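The cabinet door that ate my February

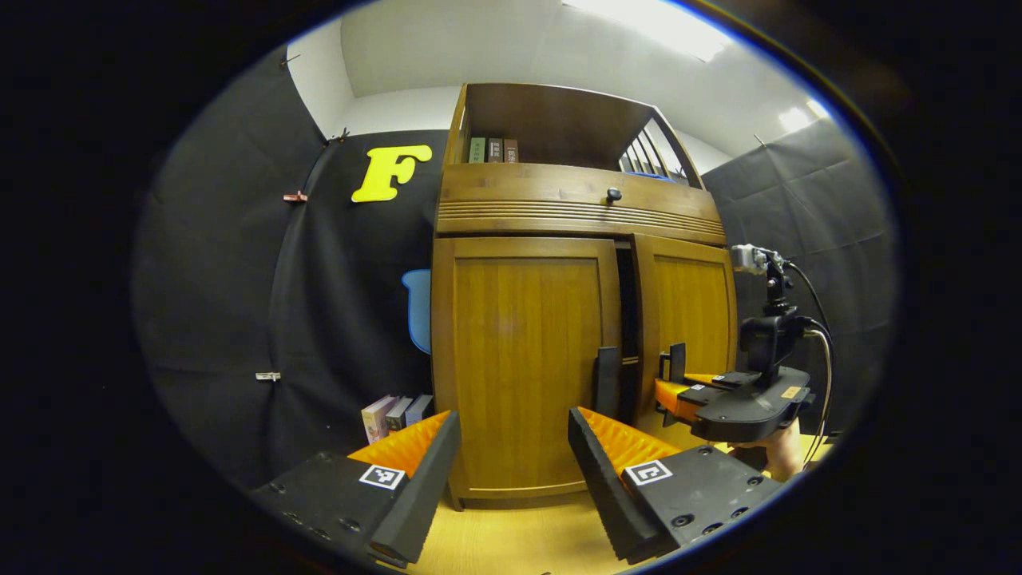 Photo: from my own recordings, Clenville

I said I'd write up the tooling side of this at some point, and enough of you asked after the last post that I've run out of excuses. So, this is the long one about time sync, bad segments and a viewer I rewrote twice. Get a coffee.

Quick catch-up if you're new. I work on manipulation software, mostly the boring layers between "a person did a thing with hand-held grippers" and "a policy gets trained on it." The project is called Serrano. The task I've been stuck on is opening cabinet doors, specifically a brown wooden cabinet with two doors at the bottom, one wide and one narrow, a little dark knob on the band above them and a shelf on top with some books in it. It's a nice cabinet! I've seen it in my sleep.

We record with two hand-held grippers, each with its own camera, and the data that lands on my desk is two video streams plus the motion from each gripper. My job is to turn that into clean episodes with poses for both hands, finger widths and timestamps that agree with each other. That last bit is where it all went wrong.

The first batch was 754 episodes. I ran it through the pipeline, which I call Zoltard (there is no story behind the name, I needed a folder name at eleven at night), and it came out the other end with no errors at all. Great, I thought. I kicked off a training run and went home.

The policy was awful. And it was awful in a very specific way, which I've come to appreciate as a gift. The left hand would go to a sensible place, the right hand would go to a sensible place, and then they'd do their parts of the job in slightly the wrong order. The right fingers would start pulling while the left ones were still on their way over. You could watch it and think, well, both arms know what they're doing, they just haven't met.

I spent two days blaming the policy. I changed the action horizon, I changed how many past observations it got, I fiddled with the learning rate because that's what you do when you're sad. None of it did much. On the Friday I finally did what I should have done at the start and looked at the data with both hands side by side.

The two streams were up to 110 milliseconds apart. It varied from episode to episode too, so I couldn't just shift one by a constant and call it a day. My code was taking the first video frame from each camera and assuming both had been recorded at the same moment, when really each camera starts when it feels like starting. For a one-handed task you'd never notice. For a task where one hand steadies and the other one pulls, 110 milliseconds is plenty.

There was a comment in my own code that said "TODO check this assumption." Dated well before any of this. Thanks, past me.

The fix went in two steps. First, a rough alignment from the clock each recorder writes into its file, which gets you close. Then a fine alignment using motion. At the start of an episode there's nearly always a stretch where one gripper can see the other, and if you can find the second gripper in the first one's video, you can compare how it moves in the picture with how its own tracking says it moved. Slide one against the other until they line up best. It's plain old cross-correlation, nothing fancy, and it runs faster than the video decoding does so I don't even notice the cost.

Finding the other gripper was the fiddly part. I started out wanting to use the square markers on the fingers for everything, but those are really there so you can read off how far apart the fingers are, and on the far gripper they're often turned the wrong way or too small to decode. The orange on the fingers turned out to be a much easier target. A color threshold, a bit of cleanup, take the center of the blob on the side where you expect it. I felt slightly guilty about how crude it is. Then I ran it on everything and stopped feeling guilty.

One trap if you try this: mask out your own fingers first! They're orange too, they're enormous in a wide lens, and for half a morning my detector was proudly tracking the gripper it was attached to. Those fingers sit in nearly the same place all the time apart from opening and closing, so a fixed mask with a generous margin does it.

After the sync fix I had 352 episodes that passed every check. Which sounds terrible next to 754, I know. But most of the rejects weren't sync problems at all, they were things I'd never checked for. Tracking that jumped a couple of inches mid-pull. Finger widths that froze because a marker got lost and the code happily repeated the last value. Episodes where the segmenter had chopped off the end, so the door never finished opening as far as the training data was concerned. All of that had been going into the first run, and I'd been sitting there tuning the learning rate.

The finger width one deserves its own paragraph. When a marker drops out for a frame or two you can interpolate and be fine. When it drops out for a second you can't, and what I do now is flag that stretch and let the loader decide. I used to fill it in silently. A policy trained on silently filled-in widths learns that gripping is something that happens at random, and it will show you so with great confidence.

Then there's the viewer. Version one was a script that dumped plots. Version two was a web page with the videos and the plots next to each other, and I loved it, but it loaded everything up front and took forever. Version three is what I use now. It shows both videos, one scrub bar, finger width for each hand under that, and a strip along the bottom colored by which checks failed where. You press J and K to go between episodes, and X to throw one out. That's the whole interface. I went through the lot in an afternoon with a podcast on, and I learned more about my data than in the whole month before it.

The thing I'd most like to add is a way to sort by "weirdness" so the odd ones come first. I have a very lazy version that ranks on how far each trajectory is from the average one, and it mostly finds the slow episodes. Which, fine, slow ones are sometimes interesting, but it isn't what I meant.

And did the policy get better? Yes, a lot. Same network, same settings as the very first run, trained on the 352. The hands wait for each other now. It still has trouble when the narrow door starts out open only a crack, where the fingers need to get into the gap, and I think that's a perception problem more than a timing one. A dark gap between two doors is not a lot of pixels once you've shrunk the image down to what the network eats. I'm trying a crop around the fingers at higher resolution alongside the full view. Early results are confusing, so I'm not going to say anything about them yet.

A few people asked if the code will be public. The sync part, yes, once I've pulled out the hard-coded paths (there are so many). It'll go up under the Skurstead repo with the rest of my utilities. The whole alignment module is 2,616 lines right now and I'm fairly sure a third of that is me being scared to delete things. The viewer will come later, it needs a readme and I need to remember how I installed it.

If you've done two-handed recording and have a better trick for the fine alignment, please tell me in the comments. I've heard of people clapping the grippers together at the start like a film slate, and I might add that for the next batch, assuming I can get anyone to remember to do it.

Next post will probably be about the crop experiment, or about drawers.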